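UTPORT CUP AND TRAY SWAP BACK FOR THE WINTER

UTPORT, November 2023 – If you have a kitchen cupboard that won't quite close, and most of us do, the folks at the Erach Street Hall would like a word with you. The hall's Cup and Tray Swap is coming back for its second winter, and going by the number of people who stopped in during the first one, a good part of the town will be carrying a bag of mismatched cups through the front door before long.

The idea is about as simple as they come. You bring in clean cups, saucers, small plates and serving trays you no longer use, set them out on one of the big tables, and take home whatever catches your eye. There is no charge and there are no tickets. Last winter 3,407 pieces changed hands that way, which was a good deal more than anyone at the hall had planned for, and the hope going in had only been for 3,000.

Much of what comes through is the everyday sort of thing, and that suits the regulars very well. Plastic cups in soft colors are always wanted by families with little ones, and a tray with a bit of a rim will hardly touch the table before somebody has tucked it under an arm. The organizers like to see cups set out on a tray where they can, so that a family looking for a handful can pick up the lot together – light blue, yellow, pink, gray and cream all in one go, with the tray to carry them home on.

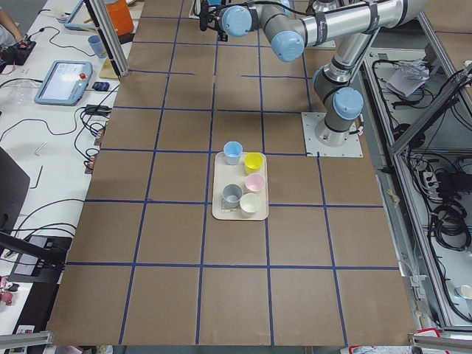 Do the cups have to match?

Mixed colors and odd ones are just as welcome as full sets, as long as each piece is clean and has no cracks or chips.

The tables themselves have had some thought put into them this year. Visitors from last winter will remember how the cups had a way of wandering, and how one family's saucers would end up mixed in with the next family's plates until it was hard to say who had brought what. Blue tape now marks the tops off into squares and oblongs, and each household will be given a few of those spaces to fill as it likes. The lines run a little crooked in places and stop short in others, but they do the job, and a space at the edge is every bit as good as one in the middle.

Anybody who comes early will find the tables pretty bare, and that is the best time to lay things out. Bigger pieces go down first, with trays flat and cups standing upright, and small things such as egg cups and spoons are better kept together on a plate or in a shallow dish. Please leave your wrapping paper in the bin by the coat rack if you don't mind parting with it, for there is always someone later in the day who has picked up a nice glass and has nothing to carry it home in.
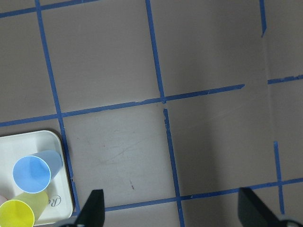

Tape is also easy to lift and put down again, so if a household turns up with a great big platter or a whole picnic set, two spaces can be made into one in no time at all. Just ask at the door. Last winter the tables were covered with an assortment of old bedsheets, which looked very cheerful but tended to bunch up under the cups, and a good many people said they would be glad of something flatter.

The swap opens on the first weekend in December and will run for 3 weekends in all, from ten in the morning until four in the afternoon. Coffee and tea will be poured all day, and the Mahuika Bakery has promised to send over its cinnamon rolls again, the ones that were gone before noon at nearly every session last year. If you have your heart set on one, you had better not dawdle over the saucers.

Whatever is left at the end of the last day will be boxed up and driven over to the Drutadlow Community Kitchen, where they can nearly always use sturdy cups. The kitchen received 111 pieces after last winter's swap and has asked in particular for trays this time, as well as any cups that children can manage on their own.

The hall does ask that people leave electric kettles, knives and cast iron at home, mostly for want of room. Baskets are fine to bring for carrying but can't be set out on the tables. Parking is behind the building, and the side door with the ramp will be open the whole time. Those who can't make it in person may drop off a box at the front desk any weekday evening before the swap begins, with a note on top saying how many spaces they think they will need.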